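Budget for a two-arm bench cell – simulate first or buy first?

Kaj Dalsgaard
7 Apr 2024
Planning a two-arm cell for kitchen handling at Drolholm. Wedisel quote a 54-day lead time on the grippers. I want the drawer and can tasks settled in simulation before signing. Worktop render, jointed-finger gripper holding the can:
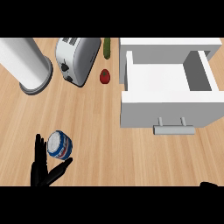
Steinar Nørgaard: Simulation won't give you a spares figure. Fingers wear, and our worst overspend at Otenside was replacement parts. Order one arm now, log the failures, then price the second.

Kaj Dalsgaard
One arm doesn't test the shared reach, and a single order loses the discount. I'd sooner hold back the spares money until December.

otto_k
Agree with Kaj on the pair. Check the controller licence though – Kushwaha bill per arm.

Comments (2)

pmw: Did the quote include mounting plates? Ours didn't.

Steinar Nørgaard: Still say one arm. Get the finger price in writing either way.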